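5. Storing Fresh Produce in the Crisper Drawer

The crisper drawer of the Traltow refrigerator has a humidity slider on its front edge. Set the slider before loading the drawer.

5.1 Remove the paper liner from the drawer and wipe the base with a damp cloth.

5.2 Move the slider to High for leafy greens and cucumbers, or to Low for apples and pears.

5.3 Place long vegetables in the drawer first, laid flat from front to back. Do not bend them to fit. Vegetables with a bumpy skin should be rinsed just before use and stored unwashed.

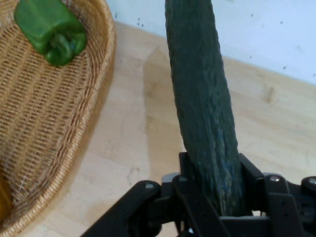
5.4 Close the drawer until it clicks. Allow about 4 hours for the humidity level to settle after the slider has been moved.

Note: The drawer holds up to 22 pounds. Heavier loads may damage the runners.

CAUTION: Do not store glass bottles in the crisper drawer.

5.5 Empty and wash the drawer every 10 days. Use mild soap and lukewarm water, and dry all parts fully before refitting. For replacement runners, see Section 9.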